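Small Business | Makers & Shops
2 min read

Aldana Echeverría puts the kettle on before she'll answer a single question, and by the time the tea is poured she has already told me how she came to be mixing paint in a shed behind the old Ivport bakery.

"My uncle Abelardo did houses all his life," she says, "and he'd come home for tea with colour up to his elbows, and I thought it was the grandest job going."

Her shop, Fendska, opened in March with 72 tins on the shelf and one very patient neighbour, Ingvar Bach, who let her try every sample on his fence. (It's still striped, and he says he's grown fond of it.) She now keeps 300 recipes in a card box, all in pencil, and will happily lose an afternoon to any of them.
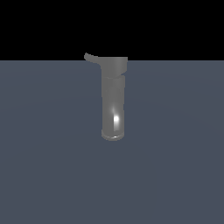 Greys are what people ask her for most, and what they fret over most as well. "They come in wanting plain grey, bless them, and there's no such thing," she says, laughing. Some lean green, some go pink by the evening lamp, and she likes a customer to live with a patch for a week before buying. Her own favourite is a slate with a little blue in it, like the floor here, and she'd set it against a flat black just as boldly, with a good straight line between the two. "Then leave it alone and go and have your tea."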